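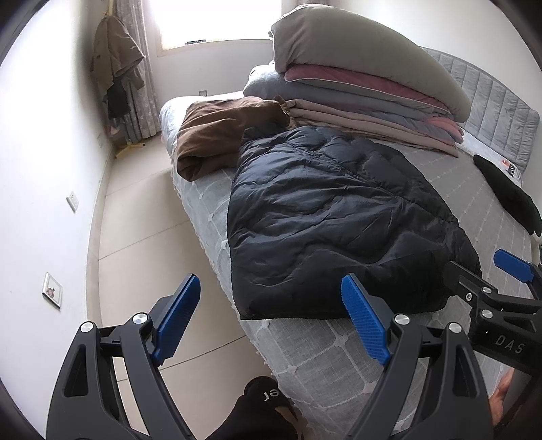
Quilted and other soft items folded on a bed

Section 3: Packing and storing quilted items

This section covers the Besine storage bag set, sizes M and L, and the hand pump supplied with both. Read it through once before you pack anything. For the under-bed drawer, see Section 4. For replacement valves and sliders, see the parts list at the back.

3.1 What you can store

The bags are made for bedding and clothing with synthetic or cotton filling: comforters, quilted coats, throws, blankets and sweaters.

Down and feather items may be stored in the bags with the air partly removed. Do not compress them fully. Feathers have quills that break under pressure, and a comforter with broken quills will not come back to its full height.

Do not store leather, fur, suede or anything with a foam core in the bags. Foam pillows and mattress toppers can take a permanent set.

CAUTION: Keep bags away from babies and small children. Plastic film can cover the nose and mouth. The bags are not toys.

3.2 Before you pack

1. Wash or dry-clean each item according to its own care label. Body oils and food stains darken during storage, and they attract moths.

2. Dry each item completely. A thick quilted piece can feel dry on the outside while the filling is still damp. After the dryer stops, hang the item in a warm room overnight and check the seams and corners by hand.

3. Empty all pockets. Close zippers and snaps. Turn any metal pulls to the inside.

4. Remove belts, brooches and detachable fur trims. Store them separately.

5. Check the bag. Hold it up to a light and look along the side seams and around the valve. If you find a hole, do not use the bag with the pump. It can still be used as a dust cover.

NOTE: Do not iron an item right before packing. Heat trapped in the folds will leave moisture on the inside of the film.

3.3 Folding

Work on a bed or another clean, flat surface that is larger than the item.

1. Lay the item flat and smooth it from the center outward.

2. Fold the sides in so the width is a little less than the width of the bag. Leave a gap on each side for the film to close in.

3. Fold from the bottom up. For coats, lay the sleeves across the back first, one over the other, and fold the hood down over them.

4. Press out loose air with your forearms. Do not kneel on the item. Kneeling can split the stitching between the quilted channels and let the filling move.

5. Stack folded items with the heaviest at the bottom. Put knits on top, where they carry no weight.

If you plan to store more than one item in a bag, keep the stack even. A stack that is high on one side will tip when the air comes out, and the finished pack will not lie flat.

3.4 Filling and sealing the bag

1. Open the bag fully and lay it on the bed with the valve facing up.

2. Slide the stack in until it touches the closed end. It helps to have a second person hold the mouth of the bag open.

3. Check the fill line printed on the film. Nothing may pass this line. If the stack is too tall, take out an item and use a second bag.

4. Wipe the zipper track with a dry cloth. Lint in the track is the most common cause of leaks.

5. Move the slider from one end to the other, then back again. Press the track between your thumb and finger along its full length.

3.5 Removing the air

With the hand pump:

1. Unscrew the valve cap and set it where you can find it.

2. Place the pump over the valve and hold it straight.

3. Pump with long, even strokes. Stop when the film lies close against the fabric on all sides.

4. Lift the pump away. The valve closes by itself. Screw the cap back on until it clicks.

With a vacuum cleaner:

1. Remove the floor head and set the cleaner to its lowest power.

2. Hold the hose end flat on the open valve and switch on. Thick items settle in stages, so give the bag time between short bursts.

3. Switch off before you lift the hose.

CAUTION: Do not run the cleaner for more than 20 seconds at a time with the hose sealed on the valve. The motor gets no cooling air and can overheat.

NOTE: The Gurnero adapter ring, sold separately, fits hoses that are too wide for the valve. Hoses with an oval end will not seal with or without the ring.

3.6 Where to keep the bags

Store filled bags flat on a shelf, in a closet or under a bed. Do not hang them. Keep them out of direct sun, which makes the film brittle, and away from heaters and hot water pipes.

Attics and garages are not recommended. The film gets stiff in the cold, and a stiff bag can crack at the folds when it is moved.

Do not place anything heavy or sharp-edged on a filled bag. Up to 3 filled bags of the same size may be stacked.

Label each bag on the outside with what is in it. The labels in the set can be written on with a ballpoint pen – felt pen rubs off the coating.

3.7 Checks during storage

Look at each bag 7 days after sealing. A small amount of softening is normal. If the bag has filled with air again, open it, clean the zipper track and repeat 3.4 and 3.5. If it fills a second time, test the valve as described in Section 5.

Items should be taken out and aired at least twice a year. Coats packed in spring are usually needed by December, so one of these dates takes care of itself. Extra blankets for guests are easier to forget.

3.8 Unpacking

1. Unscrew the valve cap and lift the edge of the valve to let air in. Wait until the bag has loosened before opening the zipper.

2. Take the items out one at a time and shake them gently.

3. Lay quilted items flat or hang them for a full day. Most of the loft returns in the first few hours.

4. If the filling is still flat, tumble the item on low heat with two clean tennis balls. Check the care label first.

5. Wipe the inside of the bag with a damp cloth, let it dry open, and roll it loosely. Do not fold it across the valve.

Fold lines in the outer fabric will fade with wear. Light steam from the inside of the garment can speed this up where the label allows steam.

Section revised June 27, 2022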